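Getting Match Mud Out of a Football Kit 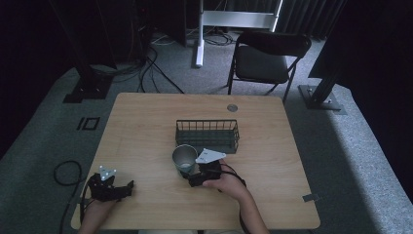 Words: Nencombe Kit Room

The season is back and so is the washing! If you have a player in the house (or you turn out yourself for Famlow on a wet pitch in January), you'll know the sight of a kit bag that has sat by the door all night. Good news – nearly all of it will come out, and you don't need anything fancy.

Let the mud dry first. I know it's tempting to run the shirt straight under the tap, but wet mud just gets pushed further in. Hang it up, leave it overnight, then take it outside and go at it with an old nailbrush. You'll be amazed how much drops off!

Next, turn the shirt inside out and rinse it under cold water from the back, so the dirt goes out the way it came in. Rub a little washing-up liquid into whatever is left and give it half an hour.

Grass stains

Dab on white vinegar mixed with the same amount of water, wait ten minutes and rinse. Try a hidden seam first on bright colours. White shorts can soak in oxygen stain remover for 6 hours and come up lovely.

Socks

Unroll them before they go in. Please! A balled-up sock comes out with the mud still in the toe, and half the pitch ends up in your machine.

The wash

30 degrees, plenty of room in the drum, no fabric softener (it clogs up sports fabric and makes the smell hang about). Names and numbers always face inwards, and keep the iron well away from them. Hang shirts by the hem, out of strong sun.

Boots

Bang them together outdoors, pull out the insoles and wipe down with a damp cloth. Stuff them with newspaper and change it before bed – never the radiator, which cracks the glue.

Goalkeeper gloves get their own page next month, and there's plenty to say about those!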